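Search this site Search Go

4.2 What the evening logs showed

I should say at the start that I came to this with a grudge. My own line at home is with Sellska, and I'd spent most of the winter muttering at stalled downloads, so I was careful to let someone else's scripts pick the test times. We ended up with 1054 runs across the two providers, and 739 of those fell in the evening window, when everyone in Trornham seems to be online at once.

The daytime runs were dull, and I mean that kindly. Both Sellska and Prindetura gave people pretty much the speed they were paying for, and the delay hardly moved. Evenings were another story. On Prindetura the speed sagged a bit and the delay stayed put. On Sellska the speed held up nicely but the delay shot up to 600 milliseconds on the worst nights — fine for a film, hopeless for a phone call.
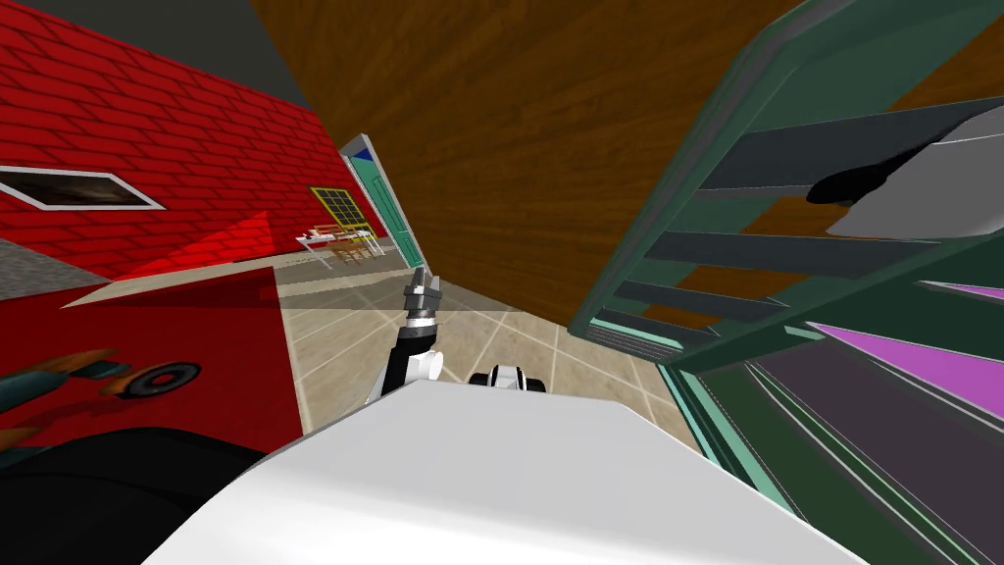
Figure 3.

So why the difference? My best guess is oversized buffers at the street cabinet. If the kit hangs on to every packet and queues it, a speed test looks lovely while a call falls to bits. We tried capping the upload on 14 of the home routers, just under the line rate, and the delay on those lines dropped back close to its daytime level. I'd have liked to try it on more of them, but we ran out of March.

I don't want to lean too hard on one town. Trornham's cabinets are old, and the Navaratnam exchange feeds nearly all of them, so a fault there would show up on every line we tested.

Last updated: Sunday, February 6, 2022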